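**1/** Corner cleanup thread, because I have put this off since March and I need witnesses. The spot by the door, where every scrap of paper in the place goes to retire!

**2/** Budget so far: zero. I had a cart full of Nustero cleaning gear (269 in Dustmont money, shipping extra, no thank you) and closed the tab. We're using what we own.
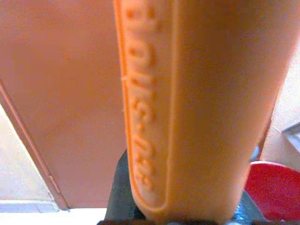
**3/** Anyway, I gave myself 40 minutes and a playlist. Big glossy tiles look so nice in the listing and then they show you every crumb you've ever dropped. The grout lines are worse, don't get me started.

**4/** Paper is the main offender. I print drafts, hate them, crumple them, throw from the desk. My aim is terrible. The little red wastebasket deserves a better roommate. 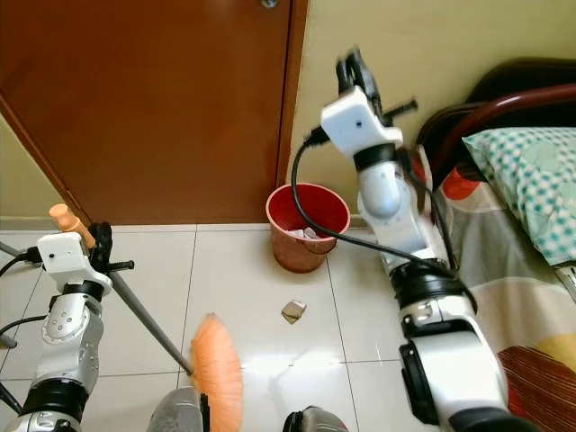

**5/** My method, for whoever asked: start along the baseboard, pull everything out toward the middle, short strokes. Long swings just send the light stuff under the door and then it's the hallway's problem (sorry, hallway).

**6/** Also, dustpan tip! Keep it flat and low and scoot it back a little with each pass, so you don't get that annoying line of dust at the lip.
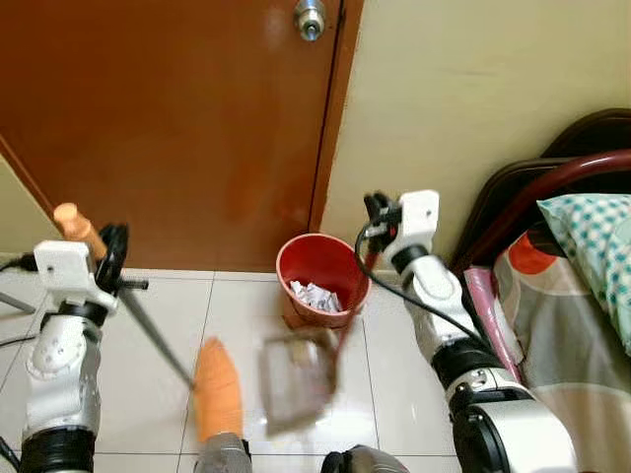

*Broom, dustpan, and a basket full of paper by the door.*

**7/** Next up is the shelf with the Gudetti boxes. Send snacks.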